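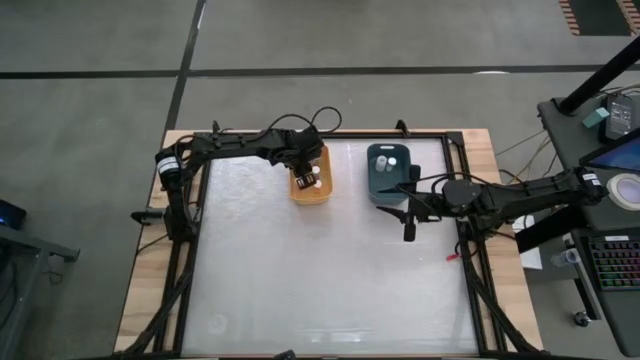 Denthorpe will supply the Grellel range of colour-coded storage bins to trade and household customers from May. The range is intended for sorting small containers, bottles and loose items on a work surface before they are put away or packed. Each bin has rounded corners, so that contents can be gathered up by hand and the inside wiped out in one pass. Yellow-orange and dark teal were chosen as the first two colours because they remain distinct under flat overhead lighting, and because a white bottle with a bright white cap is easy to pick out against the teal, even when it has been pushed up to the far end. The same holds for white round-topped items in the lighter bin.

The launch range consists of 11 sizes. The largest measures 400 mm along the rim and the smallest fits a standard kitchen drawer. All are moulded in plastic, in one piece, with no separate handle to fit or lose.

## Sorting by colour

Denthorpe recommends that each colour is given one purpose and keeps it. In a bathroom or utility room, one colour may be used for items in current use and the other for spares. In a packing area, one may hold items waiting to be checked and the other items already checked. Lids are not supplied at launch – the company's view is that an open bin is checked more often than a closed one.

The sizing was settled after a trial at Clorarham, where 43 households used early versions for sorting bathroom cupboards, cleaning products and kitchen oddments. Feedback led to two changes: the base was made narrower than the rim, and the handle opening was moved closer to the top edge. A third request, for printed labels on the front, was not taken up. Adhesive labels can be applied to any flat face and removed with warm soapy water.

## Handles and stacking

The handle is an oblong slot cut through the wall just below the rim. It takes four fingers in the larger sizes and two in the smallest. The tapered sides allow empty bins of the same size to be nested for storage. Full bins should not be stacked one inside another.

On a glossy table, bins should be lifted and not dragged. Grit trapped under the base may mark a polished finish. Tall cups and other narrow items are best left standing beside the bins until the heavier contents are in place. 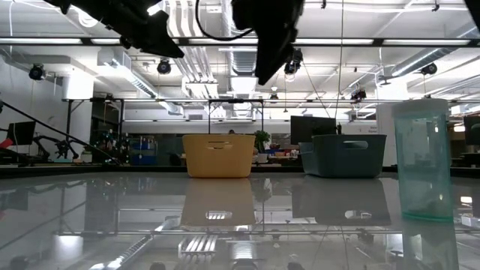 Amber Penrose asked during the Clorarham trial whether the slot could be made wide enough for use with rubber gloves on, and said she would accept a slightly weaker rim in exchange. The slot was widened by 11 mm on the larger sizes as a result. Tests on the revised rim showed no need to thicken it.

## Availability

The range will be sold singly and in mixed-colour pairs. Trade customers may order by the carton through the Mughal warehouse, which will hold stock of all sizes. The product code for the mixed-colour pair in the largest size is 389. Replacement bins will be available in matching colours for as long as the range is in production.

Trade samples can be requested from the Denthorpe sales office, open until 5 pm. Requests should state the size and colour required.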